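Wanted: people who don't believe the box

Hikbridge is looking for adults who own old game controllers, remotes or other battery gadgets and have doubts about "long life" batteries. So do we. Ziketti says its cells outlast the ordinary kind. We have read the leaflet and would like to see a diary. 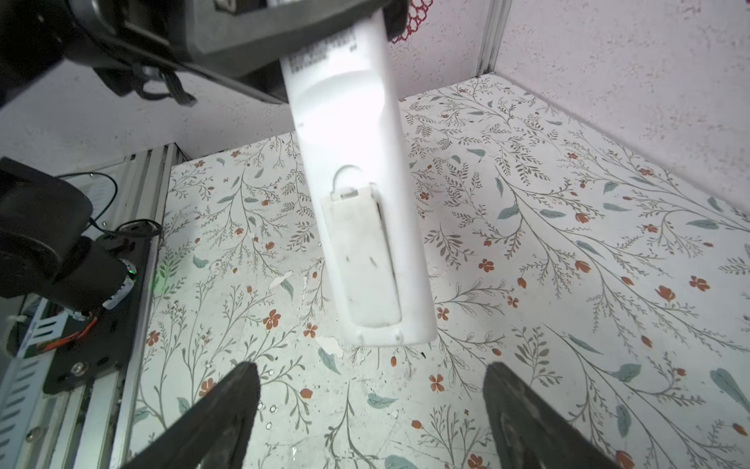
Back of a white controller, battery cover scuffed.

You use your gadget as usual for 90 days, starting in January, and write down every battery change. We supply the cells, unmarked. Pay is $2 a day, paid at the end. It won't make you rich.

Ziketti has no say in the results. No sales staff, please, and no fans.

Write to Battery Diary, Hikbridge, and tell us what you own and how often you use it.

Posted December 2024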